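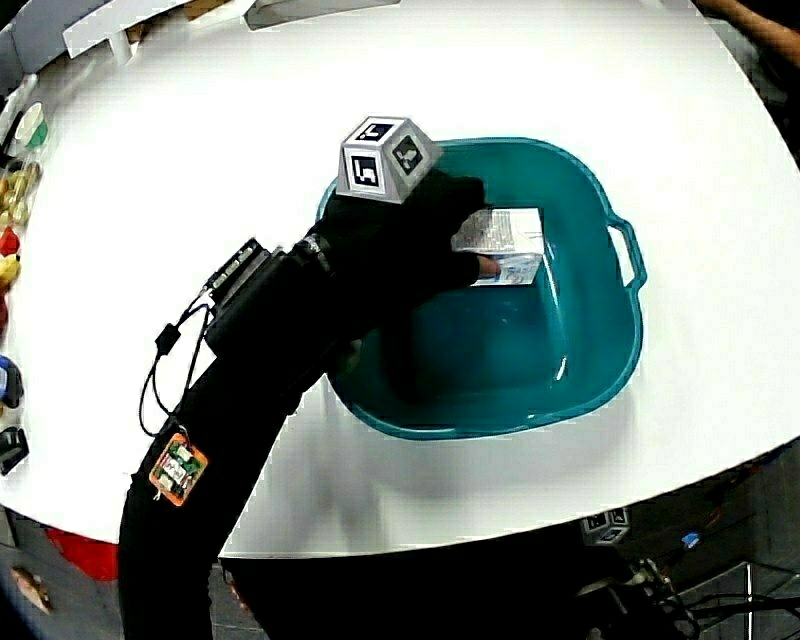 Recording a demonstration at the packing table, Ploltdale.

About Plakov

We are a small company in Ploltdale that teaches robots to do things by showing them. A person does the job by hand, with trackers on, and we record how the hand moved. Then we find out how much of it a robot can use. Often it's less than we hoped.

You may have read that robots now learn like children do, from watching once or twice. We have not seen it. Our first usable basket task, the plain business of handling a small package in a plastic basin, took 3000 recorded demonstrations. The second took 4000, and it was supposed to be easier. If a supplier tells you they did it with a dozen, ask to see it run on a table they didn't set up.

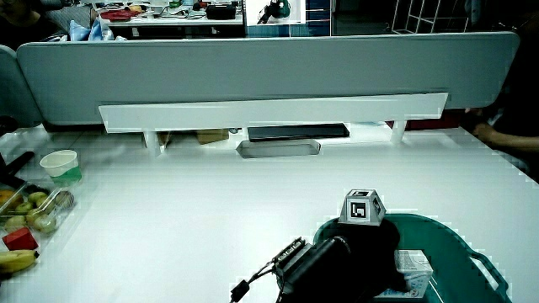 We started in November, in a rented unit, after leaving jobs where we had sat through too many polished videos. Most of them were sped up. We keep our own footage at normal speed and we keep the failures too, 173 of them from one bad stretch of testing alone. Customers are welcome to look through them before they sign anything.

What we sell is fairly dull. We record tasks, clean up the recordings, and write a report on which parts of the job look teachable and which don't. The tracking software is ours and it's called Telix. It loses a marker now and then, usually when the wrist turns too far, and we throw those takes out. Remote control is on offer as well, though we think it is oversold for work with soft packaging, where a person's fingers feel things the controls don't pass along.
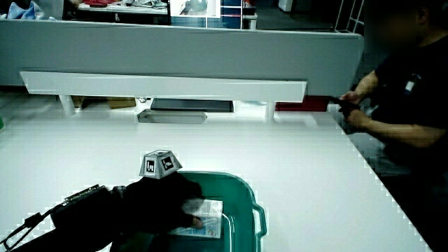
Our longest project is with Kristiansen, who came to us wanting a machine that would pack orders 365 days a year. We told them we doubted it. They hired us anyway, and the work is still going on, one kind of package at a time.

If you have a task in mind, write and tell us what goes wrong when people do it. We will tell you if we think a robot is a bad idea.

Page last updated 13 July 2021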